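The Tresis Felted Wool Chair Pad

We started making chair pads because the kitchen chairs in our first shop in Clatham were hard as a church pew, and after a winter of folding up old sweaters to sit on, Caradog Gape cut a round out of some leftover felt and never went back to the sweaters. The pad we sell today is still very close to that first one - a bit thicker, a good deal neater around the edge, and it comes in more colors than the brown he happened to have lying on the bench!

Each pad is made from pure wool felt, pressed in two layers and stitched together by hand with waxed thread. Wool is lovely to sit on. It warms up quickly, it doesn't get clammy in summer, and it springs back after a long Sunday lunch (or a long afternoon of taxes, if that's how you spend yours). The underside has a slightly rougher finish so it stays put on a painted or polished seat, and if your chairs are the slippery kind you can ask for ties, which we sew on at no extra cost.

Sizes and colors

The standard round pad is 14 inches across and fits most kitchen and café chairs. The square one, which we call the Javodberg, is an inch wider and has softly rounded corners. Both come in oatmeal, moss, brick, slate, ink and the original brown. Colors can shift a little from one batch of wool to the next, so if you're after a matching set please order them together and we'll cut them all from the same roll.

Looking after your pad

Shake it outdoors now and then and it will stay fresh for a long time. For spills, blot with a dry cloth first, then dab with cool water and a drop of wool soap. Please don't put it in the washing machine, it will come out as a coaster. New pads shed a little fuzz for the first few weeks, and a lint brush takes care of that.

Ordering

Pads are sold singly or in sets of 6, and sets ship free. Orders go out within 10 working days, and you have 60 days to send a pad back if it doesn't suit your chair. For cafés and larger orders, write to Hywel Hopkin at the shop, who will gladly mail you a card of felt swatches. 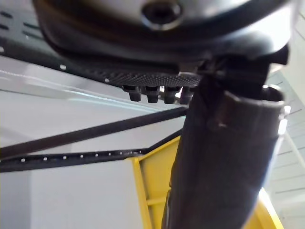
Dark housing and perforated black plate, from underneath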